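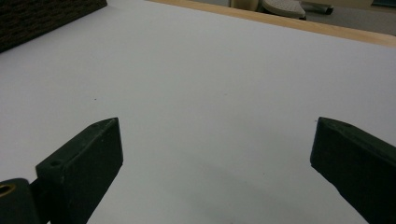

3.2 Materials and Procedure

Paper stock. All drawing tasks in the study were done on plain white paper. A broad sheet was spread over the table so that participants had room to move the arm freely (Figure 2). Earlier work on handwriting and posture has mostly used lined letter-size pages, which limit how far the writer has to reach. We wanted the opposite condition, so the sheet was not ruled, folded or marked before the session.

Figure 2. White paper covering most of the table surface.

Participants. We enrolled 138 adults from the towns of Irby and Kurna. All reported normal or corrected vision. Five were left out of the analysis after they asked to stop early. Left-handed participants were kept in the sample and are reported separately in Section 4.3.

Task. Each participant copied a short route map from memory after studying it for two minutes. The map was the one used by Frade in the Yimer pilot, with the street names removed. Participants could draw at any size and could turn their body but not the sheet. No erasing was allowed. When a line was wrong, they were told to cross it out once and go on.

Scoring. Two raters scored the maps without knowing which group a participant belonged to. Each turn, landmark and crossing was marked as present, missing or misplaced. Drawn size was measured as the longest distance between any two marks. Koen Wouters wrote the scoring guide, and Florêncio Frade settled the cases where the raters did not agree. In all, 466 misplaced landmarks were recorded, most of them in the outer part of the map.

Pilot changes. In the June pilot we used smaller sheets taped side by side. Several participants stopped their lines at the seam or drew the whole map on one side of it, and drawn size could not be compared across people. The taped sheets were dropped and the pilot maps are not included in the results below.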